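Ticket: Second gripper for the bin picking cell – quote vs. budget
Opened by: Tharushi Munshi
Status: Waiting on purchasing

Hi Liviu, me again about the gripper money. I know you wanted one number for July and I keep sending you two, sorry! The Tolent quote came in at 800 for the fingers and the mounting plate, but it leaves out the cable kit, and I don't want to order one without the other.

We're still running mixed items, which is the whole reason I'm picky about finger shape. Flat stuff and floppy stuff don't want the same grip.

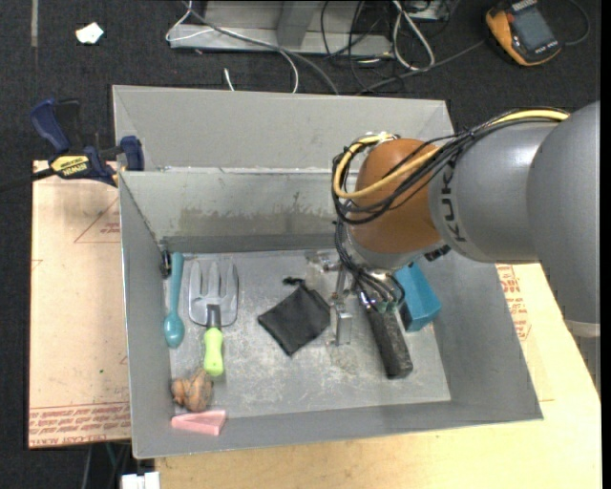 Anyway, Sorin priced the cable kit through Ciltell and got 70, plus shipping. So we're at some 900 all in, and my line is capped at 1,000. That fits, but it eats what I'd set aside for spare connectors – can those move to your consumables line?

Update, 3:40 p.m.: Tolent says 8 weeks if we order now. Kyung-hwa asked whether we could rent instead. I called Sunitik and they only rent whole arms, so no.

Update from Liviu: Connectors can go on consumables. Send me both quotes as one PDF and I'll sign.

Sent! Leaving this open until I have a PO number.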